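Ticket 703 – Rank tracker shows wrong positions for local keywords after location change
Product: Plotlow
Account: Wultullow
Raised by: Taner Başaran
Assigned to: Han-gyeol Pyo
Opened: April 21, 2024
Priority: Normal
Status: Closed

Initial report (Taner Başaran)

We track 300 keywords for one of our clients, Hoxha, in a single Plotlow project. The project used to be set to country level (Australia). We switched it to city level last week because the client only services one metro area and the national figures weren't much use to them.

Since the switch, most of the keywords report "Not in top 100". The visibility graph has fallen off a cliff. When I search by hand from the client's office I can see them on the first page for plenty of the same terms. Search Console hasn't moved either. Clicks and impressions look the same as they did before.

I've tried:
Refreshing the project from the project menu
Removing one keyword and adding it again
Logging out and back in, different browser

None of that changed anything. The client gets an automated report and I'd like this sorted before the next one goes out.

Reply 1 (Han-gyeol Pyo)

Hi Taner,

Thanks for the detail. I've had a look at the project. The location change was saved properly and the crawler is pulling city-level results for all the keywords, so the collection side is working. Your site is in the raw results. It isn't being matched to the project.

Could you please check the following:

1. Project settings > Domain. What is entered there, exactly as shown, including any www or trailing path?
2. Project settings > Matching. Is it set to "Exact host", "Root domain" or "URL prefix"?
3. Does the client have separate landing pages or a subdomain for that city?

Please pause the automated report in the meantime. Reports > Schedule > Pause. Pausing keeps the schedule and the recipient list.

Reply 2 (Taner Başaran)

1. Entered with www.
2. Exact host.
3. Yes. They moved their city pages onto a subdomain when Wedberg rebuilt the site last July. I didn't do that work and had forgotten about it. The main site still has the services pages.

Report is paused.

Reply 3 (Han-gyeol Pyo)

That explains it. At country level the search engine was mostly returning the services pages on the www host, which matched your setting. At city level it prefers the city pages, and those sit on the subdomain. "Exact host" ignores them.

To fix:

Go to Project settings > Matching and choose "Root domain".
Tick "Include subdomains".
Save, then select "Reprocess stored results" – not "Refresh".

The difference matters. Refresh queues a new crawl and uses your daily allowance. Reprocess runs the matching again over results we've already stored, so it will fill in the days since you changed the location and costs nothing.

One caution. If the client has a subdomain you don't want counted, such as a help centre or a staging copy, add it under Excluded hosts before you reprocess.

Reply 4 (Taner Başaran)

Done. Added the staging host to the exclusions. Reprocess ran for a few minutes and nearly everything came back. The graph looks normal again from the day of the switch.

Still 6 keywords showing "Not in top 100". They all have the suburb name in them. I can find the client for each of these in a manual search, in the map box at the top. Is it another matching problem?

Reply 5 (Han-gyeol Pyo)

No, that's a separate thing. Plotlow records organic positions and map pack positions in different columns, and the default table view only displays organic. For those keywords the client has a map listing but no organic result in the top 100.

To show both:

Open the Keywords table.
Click Columns on the right above the table.
Tick "Local pack".
Click "Save as project default" if you'd like other users on the account to see it too.

The visibility graph is calculated from organic only. There's no setting to combine the two. A map position of 1 isn't the same as an organic position of 1 and we don't add them together.

If you want the map positions in the client report, edit the report template and add the "Local pack positions" block. It doesn't get added automatically when you change the table columns.

Reply 6 (Taner Başaran)

Local pack column is on and all of them have a value. I've added the block to the template and sent myself a test copy, which looks right.

Two leftover questions.

Is there a way to put a note on the graph for the day of the location change? The line still has a step in it where the country-level data stops.

Also, can I get the old country-level numbers back alongside the city ones? The client's marketing manager likes to compare year on year.

Reply 7 (Han-gyeol Pyo)

Notes: yes. Right-click the date on the graph and choose "Add annotation". Tick "Show in reports" if the client should see it. Keep it short, as long ones get trimmed in the PDF.

Country-level history: everything collected before the switch is still there and won't be overwritten. To keep collecting at country level from now on, add it as a second location under Project settings > Locations. Be aware that each location counts towards your keyword quota, so your keywords tracked in 2 locations will use twice as much. You could tag only the terms the marketing manager cares about and assign the country location to that tag.

There will be a gap in the country-level line from the switch until the day you add it back. We can't backfill results that weren't crawled.

Reply 8 (Taner Başaran)

Fine with the gap. I've tagged the main service terms and added Australia for those only. Report schedule is running again. Happy for this to be closed.

Resolution

Cause: domain matching set to "Exact host" while city landing pages are on a subdomain. Exposed by the change from country to city location.
Fix: matching changed to "Root domain" with subdomains included, staging host excluded, stored results reprocessed.
Secondary: Local pack column hidden by default. Enabled for the project and added to the report template.
Follow-up: help article on changing a project's location to mention the matching setting – passed to the docs queue by Han-gyeol.

Attachments (1) 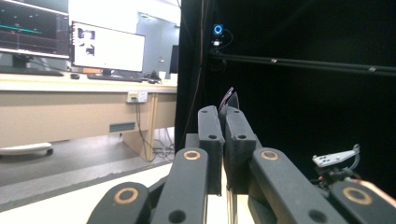
Dark grey gripper fingers with copper-coloured rings at the joints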